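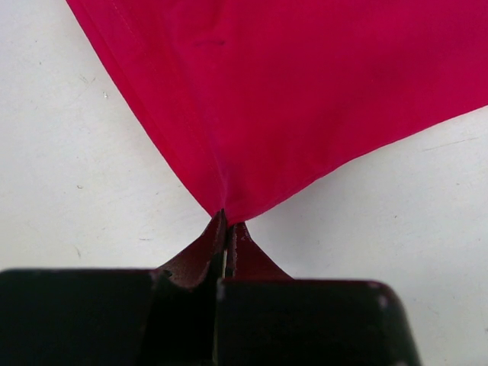 Cloth Handling Cells: Frequently Asked Questions

These answers apply to all cells that grip, fold or sort fabric at the Skenlow and Drarthorpe sites. They should be read together with the Skaltthorpe Handling Code. Where a local instruction is stricter than the Code, the local instruction applies.

Who must follow these rules?

Anyone who operates, teaches, cleans or repairs a cloth handling cell, including contractors and visiting students. Observers who remain behind the marked line need only the site induction.

What training is required before I can run a cell alone?

Operators complete the general robot safety course and 20 supervised hours on the cell type they will use. Hours earned on rigid-part cells do not count. Cloth behaves differently in the grip, and supervisors are expected to confirm that the operator can recognize a poor hold before signing the record.

Where should the gripper take hold of a piece of cloth?

The default is a corner grip with the fingertips closed on the fabric and the rest of the piece free to drape. On hemmed items, the hem should be included in the grip where the task allows. A grip in the middle of a piece is permitted only for sorting and must be entered in the task sheet as such.

How much gripping force may be used?

The limit is set for each fabric group and is listed on the cell card. Operators may lower the force at any time. Raising it above the card value requires a change request, even for a single trial.

What if the cloth slips?

Let the cycle finish or press the stop button. Do not reach in to catch the piece. After two slips on the same item, remove it from the batch and note the fabric group in the log.

When must fingers be inspected?

At the start of each shift and after every 265 cycles. The inspection covers the tips, the inner faces and the fixing screws. Run a clean cotton swab along each tip; if it snags, the finger is to be taken out of service.

Are scuffed or discolored fingers a reason to stop work?

Not by themselves. Surface wear on the outer faces or on the gripper housing is accepted as long as the tips meet evenly and no coating is coming away. Loose coating can transfer to light fabrics and is treated as a fault. Record the wear at the monthly check so that changes can be followed.

Must the fingers close along their full length?

No. For the tapered type, contact at the tips is the correct condition, and a narrow gap farther back is normal. For flat fingers, full contact is required. The cell card states which type is fitted.

How should the work surface be kept?

Wipe it at the start of the shift and whenever the fabric color changes. Small scratches and marks may stay. Raised edges, adhesive residue or anything that could catch a thread must be removed first. Use only the cleaner issued by the site store - solvent sprays are not allowed inside the cell.

Why does the Code call for a plain, light surface?

The wrist camera separates cloth from table more reliably when the two differ clearly. For white and cream fabrics, use the gray mat supplied with the cell and select the matching camera profile.

May I arrange the cloth by hand between cycles?

Yes, once the arm is in its rest position and the hold lamp is lit. Remove rings, lanyards and loose sleeves before reaching in. The same rule applies to pieces hanging from the gripper: release them from the panel, not by pulling.

Are recordings from the wrist camera kept?

Recordings are kept for 78 days and then deleted, unless they relate to a reported incident. The camera view must be limited to the work surface. Should a person's face or badge be recorded by accident, tell the site data contact, who will arrange removal.

Does the Kaewsai folding line come under the same Code?

In part. Sections on training, force limits and reporting apply in full. The inspection intervals do not, as that line uses suction heads. Its own schedule is given in Annex C.

How do I report a problem or ask for a change?

Use Form 41, available at each cell and from the site office. State the cell number, the fabric group and what was observed. Reports involving injury or contact with a person are made by telephone at once - the form can follow the same day.

How often is this page reviewed?

Every January, and after any change to the Code. Printed copies should be checked against this page before use.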